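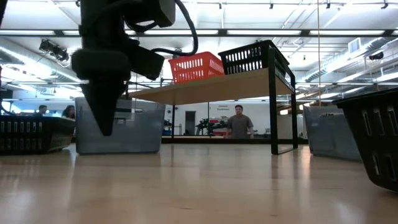 Making Room at Home

The town of Dorkport has 464 rental flats built before its harbour was closed to freight, and most of them share one shortcoming. They were designed with a single hall cupboard and no laundry. Tenants have managed ever since with shelves, tubs and whatever will slide beneath a bed.

A survey published in February by Clevesent, a tenancy research body, examined how households in these buildings organise their belongings. It found that storage ranked ahead of parking and natural light among the reasons residents gave for moving out. The median flat measures 60 square metres. In many, the second bedroom is given over to items used only once or twice a year.

The response has come largely from the building owners. Brolivero, which manages nine of the older blocks, has begun converting disused drying rooms into lockable bays, offered to tenants at no additional rent.

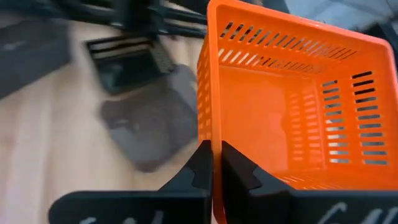 Issue 9

Each bay is fitted with adjustable shelving and a ventilated door. Tenants are asked to keep goods clear of the floor, as the ground-level rooms remain prone to damp in winter. Open or slotted containers are recommended for textiles and footwear, and sealed ones for paper.

The Kereama building, the first to be completed, now has a waiting list for its larger bays. Management has declined to permit subletting of the spaces, a practice that caused disputes under an earlier scheme involving garages.

Clevesent has recommended that the council's planning code set a minimum storage volume for new flats, calculated by the number of bedrooms. The council is expected to consider the proposal when the code is next reviewed. Submissions from residents may be lodged at the Dorkport library during opening hours.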